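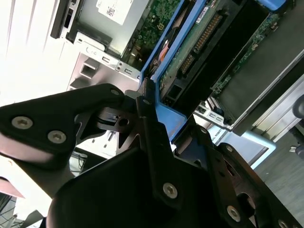
4.2 Getting the drive out

Most of our grief in the disassembly trials came from one part, the hard drive. A memory module gives you very little to grab but at least it sits out in the open. Drives live down among brackets and wiring, and our planner (we call it Cropper) had to find an approach that didn't clip any of it. We ran 39 drive removals at the Stevport lab, all with the same grasp routine and a fresh pose estimate each time.
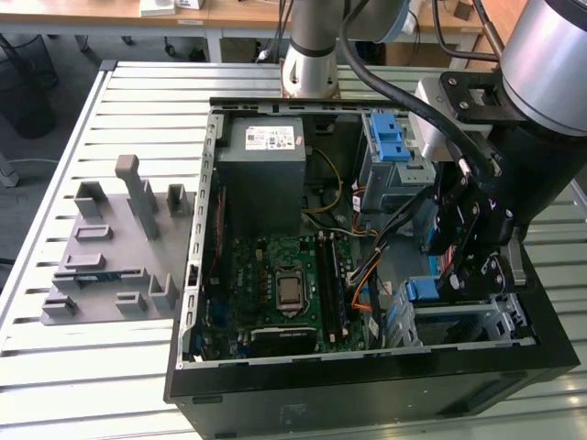

Cropper splits every removal into approach, grip, pull and place, and it can go back one step if the force reading looks wrong. We were quite pleased with that last bit – the earlier Clullano version just stopped and sulked. Colour turned out to be a big help in the approach step. The latches on the metal bays are bright blue against all that grey and black, so we let the detector find blue first and only then fit the bay outline around it. We allowed 5 attempts per drive before calling it a failure.
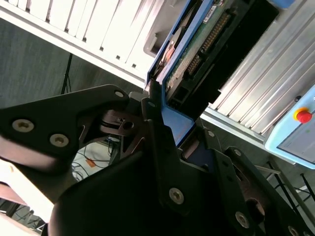
So how firmly should the gripper hold a drive carrier? Firmly enough that it doesn't twist during the pull, and we set that by hand on a spare carrier before the trials, then left it alone. I'd have liked a proper sweep over grip force, but we ran out of spare carriers well before we ran out of ideas.

Placing was the part I'd expected to be dull, and it wasn't. A drive held at a slight tilt would catch on the lip of its slot, so we added a small wiggle of 3 mm either way before the release.
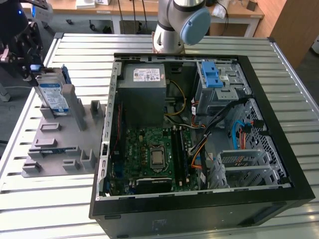
Figure 6. Hard disk drive upright in its slot on the fixture plate, beside the open tower.

The Skeltham baseline, which we compare against in Section 5, uses the same plate and the same slot positions but skips the wiggle.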